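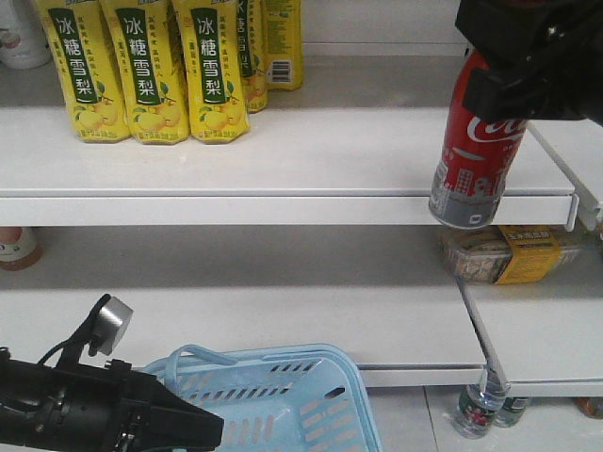
Pear drink packets on an upper shelf and a cola can held by a gripper over its front edge.

Shelf loading and the September stock change

Most store complaints about ambient drinks come down to weight and rotation. The notes below cover both, and apply to the Tulholm store and the two Plitville stores that changed over to the fall range this month. Chilled cabinets are handled separately and are not affected.

A 500 ml bottle of water weighs a little over half a kilogram with its cap and label. A 330 ml can comes in at about 350 grams. A standard shelf 900 mm wide will take more of either than most people expect, and the total climbs quickly once the rows go three or four deep. The load rating given by the supplier is for an evenly spread load with the brackets fully seated. It does not apply to a shelf with all its stock pushed to one end, or to one with a bracket hooked into the wrong slot.

Brackets should be checked from underneath, with the shelf unloaded. Both lugs must sit flat against the upright. If one lug stands proud, take the bracket out and refit it. Do not tap it down with a mallet while the shelf is carrying stock. A bent lug cannot be straightened and reused; order a replacement under part number 2508 and leave the shelf out of service until it arrives.

Vertical spacing is set in steps of 50 mm. Leave at least one step of clearance above the tallest pack on the shelf so that a hand can reach the back row without dragging the front row forward. Stores that closed this gap in the spring to gain an extra level reported more dented cans, and have gone back to the old spacing.

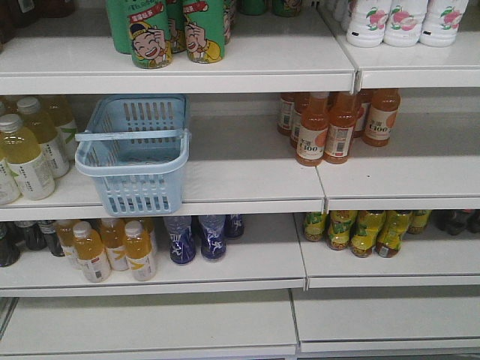
Date rotation

New stock goes to the back. With cans this means clearing the row first, which takes longer than filling from the front, and the labor plan now allows for it. Tarek Kabbaj has revised the fill times for all three stores and the new sheet replaces the one issued in spring.

Grano cartons carry the date on the top fold. Chraibi bottles carry it on the shoulder, printed in pale ink that is hard to read under warm lighting, so check these at the case before they go out. Anything within two weeks of its date is moved to the front and entered on form 1057. Short-dated stock that has not been entered on the form cannot be marked down at the register.

Completed forms go in the tray by the back office door before the evening handover. Replacement pads are in the same cupboard as the shelf labels.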